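Small belt conveyor as a sorting bench — who else has gone down this road?
Workshop Layout forum > Packing and sorting

beltandbraces
Posted 18/08/2025
I finally have a proper sorting line and I can't stop grinning! Green belt, aluminum rails, blue totes parked along the front edge. Pieces ride along and get lifted off into whichever tote they belong in. I've been sorting off a folding table since February and my back is already thanking me. 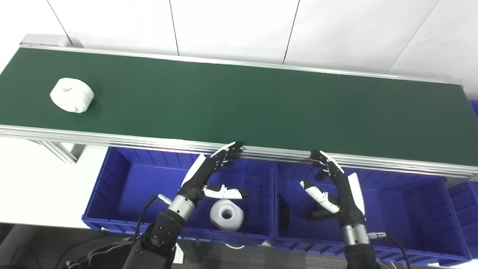
The belt with one white piece on it, totes in front.

What I love most is the front rail. It's made of stacked profiles with grooves, so I'm hoping to hang labels off it without drilling anything. Has anybody tried clip-in label holders on rails like this?

Skallow_Iona
Oh, that's a lovely setup! I like the totes all being the same color and style. We had a mix for years and no two rims ever lined up, so small stuff kept dropping between them.

For labels, try the Brurus slide-in strips. Measure your groove first, they come in two widths and the narrow ones rattle.

Iona Yule

gridlock14
Nice belt, but I'd move the totes. If they sit lower than the rail, every piece gets lifted over the rail and then down. Do that 900 times in a shift and you'll feel it. I'd raise them on a shelf so the rims are level with the belt.

beltandbraces
I did wonder about that. My thinking was that with the totes lower I can see right down to the floor of each one and catch a wrong piece early.

Skallow_Iona
I'm with beltandbraces on this one. Level rims look tidy, but you lose the view into the far corners, and the view matters more when you're doing mixed shapes.

gridlock14
We'll have to disagree then. I ran 1,181 pieces through a raised setup on our last big order and had 11 in the wrong tote. I'll take that and a happy shoulder.

beltandbraces
Okay, that's a pretty good number, I might try a shelf under one tote and compare!

Next puzzle is how to split things up. At the moment I want white pieces in one tote and dark ones in the next, mostly for speed.
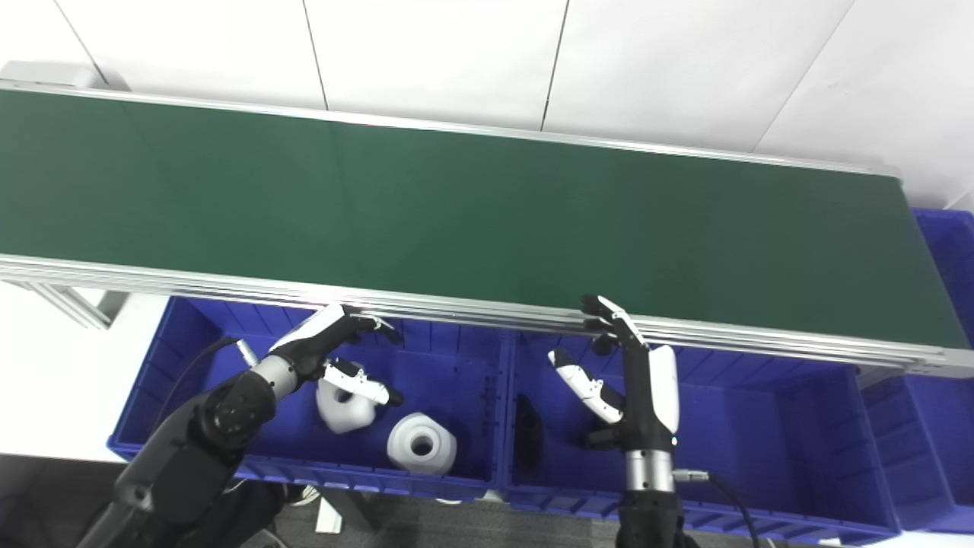 It's so quick to do by color, you hardly have to think. But then shapes get jumbled, and whoever packs has to pick through them a second time. Would you sort by shape first and forget about color?

anikob
Shape first, always. Packing goes by shape, so sort the way you pack. And put a liner in any tote that gets vases or anything else that chips. Bare ribbed walls are fine for plastic, but I wouldn't trust them with a glaze. We use the Sasteck felt ones, cut down with scissors.

Anikó Bakos

gridlock14
Agree on the liners. Not on shape first, it depends how many shapes you've got. With three or four, color is fine.

beltandbraces
Liners going on the list! I've got a lot more than four shapes, so I'll give Anikó's way a go — and I'll report back on the shelf too. Does the felt shed much?

anikob
A bit at first. Shake them out outside.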